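Los collares de mi tía y el arte de volver a enhebrar

Confieso que llegué a las cuentas por pura pereza. En febrero se me rompió un collar en plena escalera del metro, y en lugar de tirarlo me metí las bolitas en el bolsillo del abrigo, donde vivieron semanas entre tiques y caramelos. Hasta que una amiga me habló de Fureck, un tallercito con dos mesas, una tetera enorme y un cajón de hilos que da ganas de mudarse allí.

La primera tarde enhebré 11 cuentas y se me cayeron todas al suelo. ¡Todas! La profesora ni se inmutó: me pasó una bandeja forrada de fieltro y me enseñó a hacer un nudo entre cuenta y cuenta, que es lo que hacen en las joyerías de toda la vida. Se tarda una eternidad, pero si el hilo se parte solo pierdes una pieza.

Desde entonces voy por los mercadillos mirando lo que antes ni veía. En el de Darard hay un puesto con casi 200 collares colgados de una escalera de mano, y por 15 euros me llevé uno larguísimo que desmonté esa misma noche (perdón, señora del puesto). El cierre era una maravilla y el resto, plástico del malo.

Mi tía, que guarda los suyos en cajas de bombones, opina que pago demasiado por todo. Puede ser. Pero el otro domingo sacó tres cajas del armario y nos dieron las diez de la noche probándonos cosas delante del espejo – ella con bata y perlas, yo con media docena de pulseras en cada brazo.

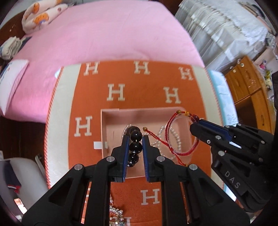 Ahora quiere que le cambie el elástico a unas cuantas, y yo le he dicho que sí a todo, claro. El sábado iré a Fureck a por hilo del grueso y, ya que estoy, a preguntar si queda sitio en el curso de otoño.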